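Snack box

A snack box is a container, usually small enough to carry in two hands, filled with an assortment of individually packaged things to eat. The term covers gift boxes, office sharing boxes and the mixed boxes people put together at home for a long drive or a movie night. It is one of the most adaptable forms of food packaging, and half the fun of it is in the packing!

Construction

Most snack boxes are made of folded card, but tin and wood are common too. The hinged-lid type is a great favorite for gifts. Its lid stays joined to the box along the back and can stand upright while the box is open, so the contents are framed from behind like a tiny shop display. Dark interiors and exteriors are popular because bright wrappers look wonderful against them — reds and yellows especially.

Packing

Bags are the trickiest items to pack, as they are soft and full of air. Packers usually set the largest bag first, against one side, then work across the box with smaller ones. Packages placed side by side are easier to choose from than packages in layers, and a bag with a clear window is normally turned face up to show off what it holds. Small clear bags of mixed candy are handy for the gaps.

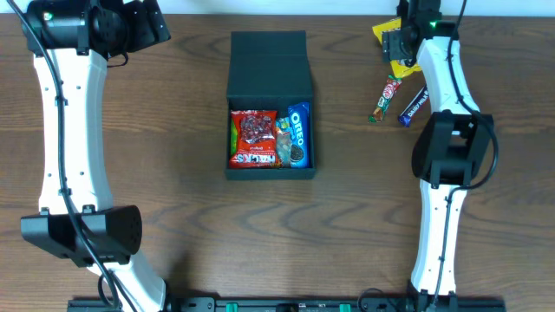
An open black snack box with its hinged lid raised, containing bagged chocolates and mixed candies.

Chocolate needs some care. Coated chocolate balls travel well in a cool room but can soften and stick together in a July car, so summer boxes often lean on hard candy, crackers and nuts.

Commercial boxes

The confectioner Marciniak sold an early ready-filled box through its own stores, with a choice of sweet or salty contents. Brasstead followed with a sharing box for offices, holding 30 small packages and weighing around 700 grams. The Flalwood range went the other way and sold the boxes empty, in black, cream and green, for customers to fill as they pleased. These are still much loved by home packers, and many are kept for years afterward to hold letters, sewing things or tea bags.

See also

Candy assortment
Gift basket
Lunch box

Page last edited 2019-04-18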